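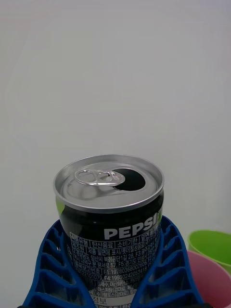
Figure 2. Wrist view during the can task. The ribbed fingers hold an opened soda can at the lower part of its label; two cups stand to the right.

3.2 Student Data Collection

The demonstrations used in this study were collected by students enrolled in the spring section of the manipulation course at Larkico. Students worked in pairs, with one operating the arm and the other keeping the session log. Each pair completed a safety briefing and 12 practice attempts before any recording was kept. Practice attempts are excluded from all results reported in Section 4.

Sessions were managed with Storkisura, the logging software written for the course in an earlier term. It stores the wrist view, the joint positions and the finger opening under a common clock, and it asks the operator to mark each attempt as complete, failed or abandoned. Attempts marked as abandoned — most often after an emergency stop — were kept in the archive and left out of training.

The object set contained 35 household items, divided into rigid, soft and thin-walled groups. Beverage cans were placed in the thin-walled group. A can that has been opened gives way more easily under side pressure than a sealed one, and the two conditions were therefore logged as separate items. Figure 2 shows a grasp of an opened can, with the lid and drinking opening clear of the fingers. Operators were instructed to approach from the side and to close at the lowest speed setting.

Labels were left on all packaged items. Printed text in several languages, including the Korean product panel visible in Figure 2, adds fine detail to the wrist view, and we did not wish to train on a set of plain surfaces only. No text recognition was used at any stage.

The course collected 1,000 attempts between February and April. Of the participating pairs, 11 agreed to have their session logs released with the data. The remaining logs were used for grading and then deleted in accordance with course policy. The baseline policy, Prundance, was trained on the completed attempts alone; its structure and settings are given in Section 3.3.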